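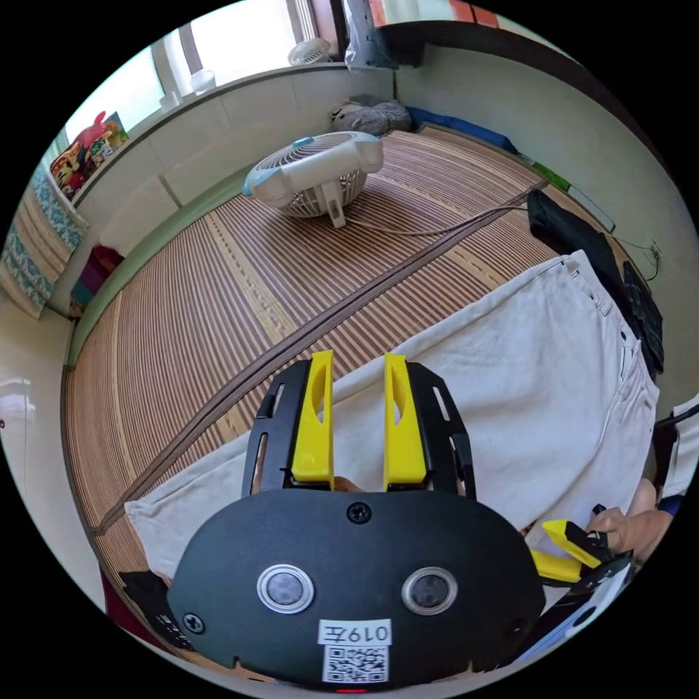
ok credit union thread. long. I just closed out the car loan w/ Cengate after 14 months of nonsense and I have Notes

Harriet Quintanilla
412 likes · 38 comments · Share

1/ background. borrowed for a used hatchback, monthly payment 345. fine. could afford it. signed in the parking lot on my phone bc the dealer was closing. don't do that

2/ first statement comes and theres a line called "account protection." didnt ask for it. called. guy says it's optional. ok so take it off? "you have to opt out in writing." in WRITING. to an address in Drevden

3/ wrote the letter. my sister Anika has a printer so that was a whole evening. mailed it. next statement, still on there. mailed it again certified. gone the month after but no refund for the months I'd paid

4/ the refund took six calls. the sixth person was Mei Tillman and I would like her to be promoted. she read the contract while I was on the line, said "yeah no this should've been credited," credited it. nine minutes

5/ meanwhile!! payoff amount. wanted to pay the thing early. the balance in the app and the payoff quote are NOT the same number. interest builds daily. app doesn't show it. ask for a 10 day payoff letter, those words

6/ I paid the app balance like an idiot and was short by less than a tank of gas. they let it sit. then a late fee on the tiny leftover. then a letter about the late fee

7/ someone in the replies asking about refinancing. I looked. Arruda quoted me a lower rate but stretched it to 72 months, so the payment drops and you pay more total. took me way too long w/ a calculator to see it. ask for the total of payments, its on the disclosure page, usually a box near the top

8/ Pusivum was the other one. decent rate, wanted 400 up front as an "origination" thing. could be rolled into the loan they said, like that was a favor. passed

9/ if you do shop around do it inside a couple weeks, the credit scoring stuff usually lumps car loan inquiries together if they're close. mine were spread from February to April so I got three separate dings. small ones but still

10/ extra payments: you have to tell them it goes to PRINCIPAL. otherwise Cengate counts it as next months payment early and you save basically nothing. I was sending an extra 100 whenever I had it and for half a year it just pushed my due date out. theres a checkbox. it's on the second screen, under the fold

11/ Everett Alcantara (did my taxes, knows things) told me to screenshot every confirmation page. did that from then on. used them twice

12/ title! after payoff they mail a lein release, or in some states send it electronically. mine went to my old apartment. Vojtěch Dvořáček still lives downstairs there and grabbed it out of the lobby pile, thank you Vojtěch, owe you lunch

13/ check your address with the LENDER seperately from the dealer and the DMV. three different systems. none of them talk

14/ oh and cancel autopay yourself after. mine tried to pull one more payment on a closed loan

15/ will answer stuff tonight after 8, at work rn

We use cookies to keep you signed in. Accept · Manage settings

Last updated 2 hours ago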